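A morning at the Wornunen sorting hall

We got there just after 7, far too early for me, but the kettle was already on and there was a plate of Anzac biscuits going round, so I forgave everybody fairly quickly.

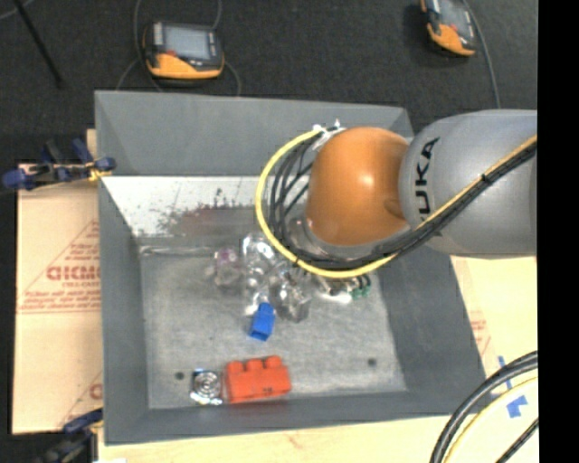

Our guide was Haoran Xiao, a lovely patient man who has worked at Wornunen for years and answered every one of our questions (and there were plenty, mostly from me!). He told us the hall takes in packaging from 292 streets, as far out as Tollis, and that clear plastic is the stuff people at home get wrong most often. Lids, labels, a bit of yoghurt left in the bottom, all of it makes work for somebody further down the line.

What stayed with me was how worn everything gets. The big grey bins have scratched, scuffed floors and smudges on the walls, and I rather liked them for it. They look like something that earns its keep.

The tour runs 70 minutes, with room for 30 people. Wear closed shoes and bring a jumper, even in August sunshine. We had lunch afterwards at Pinto, across the road, where the pumpkin soup is very good and comes with far more bread than you'd expect.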